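Cloths, rags and tea towels – keeping them usable
Updated May 11, 2025

Bit of a brain dump this one. Several of you wrote in after the oven page asking why your cloths smell, why they leave fluff on glasses, why they go hard. So, cloths.

SMELLY ONES

Nine times out of ten it's grease. Detergent doesn't shift old grease at low temperatures, it just moves it about. Wash at 60, full stop. The 30 wash is fine for shirts, useless for anything that's been near a frying pan.

If 60 hasn't done it, soak first. Bucket, very hot water, a good scoop of washing soda, leave overnight. Gloves on – washing soda is rough on hands. Water will look like gravy in the morning. Tip it, rinse, then wash as normal.

Don't leave them balled up in the sink. Wring, shake, hang. A cloth that dries in an hour hardly smells at all, one that sits wet till morning is finished.

Don't overload the machine either. Cloths go in last on top of a full drum and come out barely rinsed.

NO FABRIC SOFTENER

Please. It coats the fibres and then they won't take up water. If you've been using it for years the towels will be sliding the water round the plate instead of drying it. To strip it: two hot washes, no detergent, cup of white vinegar in the drawer for the first one only. Never vinegar and bleach together, not even one after the other in the same bucket.

Same goes for tumble dryer sheets.

HARD, SCRATCHY TOWELS

Hard water mostly, plus too much powder. Halve the powder. Give each towel a proper snap before it goes on the line and another when it comes off. Ten minutes in the dryer at the end if you've got one.

NEW TEA TOWELS

Won't dry anything out of the packet, there's a finish on them. Wash three times before you judge. Linen takes longer than cotton, give it a month. I had a set of Deschamps ones that I nearly sent back and they are now the best in the drawer.

Dark colours on their own for the first couple of washes. I ruined a white tablecloth with one navy tea towel and it never came back, whatever they say about colour run sachets.

GLASSES

Separate cloth, used for nothing else. Smooth weave, no loops. Terry leaves bits. I keep mine on a different hook so it doesn't get grabbed for the worktop, and it still gets grabbed for the worktop.

Polish while the glass is warm. Hold the bowl not the stem, stems snap.

MICROFIBRE

Good for taps, mirrors, the telly. Rubbish for hot pans, it melts. Never iron it, never put it in with towels (it picks up every bit of lint and hangs on to it forever). Low heat or line dry.

We tried two sorts last June. The Kalisex ones were thicker and held up better, the Sturov ones were cheaper and started to curl at the edges but are fine for the car. Wouldn't pay extra for either with a printed pattern.

DISHCLOTHS AND SPONGES

Fresh dishcloth every day. Sounds like a lot, it isn't, they take up no room in a wash. Sponges I've given up on, they never dry through. If you do use them, out after a week, then demote to the bathroom floor, then bin.

Raw chicken juice – kitchen roll, straight in the bin, then hot soapy water. Not the cloth. Ever.

MAKING RAGS FROM OLD STUFF

Old T-shirts are the best dusters going. Flannel sheets next. Polyester school shirts no good, they don't soak up anything.

Cut off seams, buttons, anything rubbery. Screen prints scratch so cut round those. Don't bother hemming jersey, it curls but it dosen't fray. Woven cotton does fray, so pinking shears, or a quick zigzag round the outside if you have the machine out anyway. 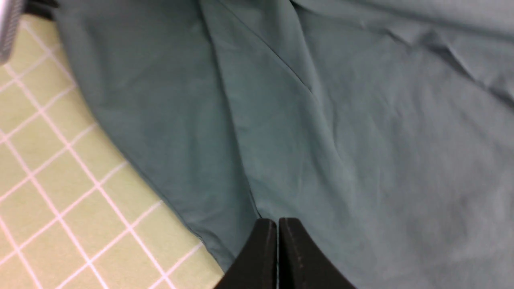

Press before cutting if it's been in a heap for months, otherwise your squares come out as anything but. Cut with the grain. If you can't find the grain, snip the edge and tear, it'll tear straight. 30 cm square is a handy size, folds in four and fits the hand. Bigger for floors.

Rotary cutter is quicker than scissors if you are doing a lot. Blade away from you, guard back on every single time. My Orkon one has done a good few years on two blades. Blunt blade skips threads and then you press harder and then you slip.

OILY RAGS – READ THIS BIT

Linseed, danish oil, some wood stains. Rags soaked in these can catch fire by themselves, no flame needed. Never scrunched up in a bin, never in a pile in the shed. Open them out flat, outdoors, single layer, away from anything that burns, until they are stiff and dry. Or put in a metal tin with water and a lid and take to the tip.

Don't wash oily rags in the machine and then tumble dry them. Even after a hot wash there's enough left in the fibres to be a fire risk.

STORING

Roll, don't stack. You can see what you've got and pulling one out doesn't bring the lot down. Ours go in an old shoe box: kitchen at one end, floor and loo at the other, and the floor ones have a corner snipped off so they never come back up in the world.

Keep to a number. I was up to 20 tea towels at one point and using the same six. The rest went to the cat rescue, who will take nearly anything clean.

FROM READERS

Siu-ming Chu writes that boiling linen glass cloths in a big pan with a spoon of soda crystals brings the white back. Tried it, it works, kitchen smells like a laundry all afternoon. White only. And not an aluminium pan, soda pits it.

Someone else asked about turmeric. Wash it, hang it in full sun, damp, leave it all day. Repeat. Most of it goes. Candle wax – scrape the worst off when it's set, then brown paper both sides and a warm iron, moving the paper along as it soaks it up.

Tea stains on tea towels I leave alone. Life's short.

Chopping boards next time, incluing what to do about the one that's gone banana shaped.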